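カーテン生地の水通し、みなさんやってますか？

leokadia_w
はじめまして、いつもは読む専門です。2月に引っ越して、居間の窓が既製品のサイズに全然合わないので、カーテンを自分で縫うことにしました。生地はTrerkonの綿麻で、1メートル800円のやつです（安さに負けました）。夫は「どうせ窓にぶら下げるだけなんだから、そのまま縫えば」と言うんですが、縮んで床から浮いたら悲しいですよね。水通し、やっぱり必要でしょうか？

edmund
必要。以上！
と言いたいところですが、家で洗うつもりがあるかどうかで変わります。洗うなら絶対先に縮めておくべき。うちは寝室のをサボったせいで、最初の洗濯で見事につんつるてんになりました。裾をほどいて出すにも余りがなくて、いまだに下から朝日が入ってきます。

munshi_s
私は反対派です。カーテンくらいの長さになると、風呂場で水につけて、絞って、干して、アイロンかけて、で丸一日つぶれます。しかも変な干し方をすると布目がゆがんで、かえって縫いにくい。裾の折り返しを12センチ取っておいて、縮んだら出す。これで何年もやってますが困ったことはないです。

edmund
12センチも折ったら裾が重たくないですか？　それに出したあと、前の折り線が残るでしょう。あれが気になるんですよ。

munshi_s
気になりません（笑）
窓際の裾なんて、ソファの後ろで見えないし。

niamh
横から失礼します。どっちの言い分もわかるんですが、私なら端切れで試してから決めます。同じ綿麻でも縮み方は全然違って、前にVomisaで買ったのはほとんど変わらなかったのに、別の店のはびっくりするくらい縮みました。切れ端の寸法をメモして、普段どおりに洗って干して、測り直すだけ。これなら夜のうちに干しておけば翌朝には結果が出ますよ。 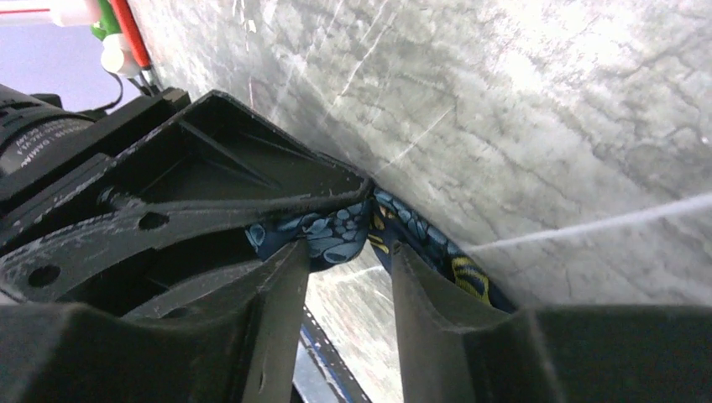

それと、裁断の前に地の目を通すのを忘れずに！　私は横糸を1本抜いて、その線に沿って切っています。地味で肩のこる作業だけど、ここで曲がっていると、吊るしたときに裾が斜めに流れてしまうんですよね。布って平らなようで、どこか一か所に何か当たっているだけでも引っぱられて動くので、裁つときは全体を机に載せて、端を垂らさないようにしています。重しは文鎮でも缶詰でも。

leokadia_w
わあ、たくさんありがとうございます！　端切れで試すの、それなら今夜できそうです。ちなみにミシンはGajewskiの古いのを母から譲ってもらったんですが、厚いところで針が止まりがちで……裾を三つ折りにして大丈夫かちょっと不安です。

edmund
針を太めのに替えて、角の重なるところは手回しで。急がないのがいちばんです。あと縫う前に試し縫いを。

munshi_s
縦の端は三つ折りでいいけど、裾は手でまつった方がきれいに落ちますよ。テレビ見ながらでも終わります。水通しについては引き続き反対です。

eugeniusz
Tramvilleのカーテン屋で働いていた者です。munshi_sさんの「折り返しを多めに」は、店でもやっていました。ただ、お客さんには家で洗わないでくださいと必ず言っていたので、洗う前提ならedmundさんの方に一票です。綿麻は特に。

leokadia_w
測り直しました。縦だけ2パーセント縮んで、横は変わらずです。微妙な数字……！

munshi_s
ほら、その程度なら折り返しで吸収できます。

edmund
いやいや、床までの窓なら数センチですよ。見えます。

leokadia_w
悩んだ末、水通しすることにしました（munshi_sさんごめんなさい）。いま全部お風呂につけてます。水を吸うとこんなに重いんですね、これ。干す場所、どうしよう。物干し竿を2本並べてM字にかければいけますかね？

niamh
いけます！　竿の間は広めに。生乾きのうちに、縦横に軽く引いて整えておいてくださいね。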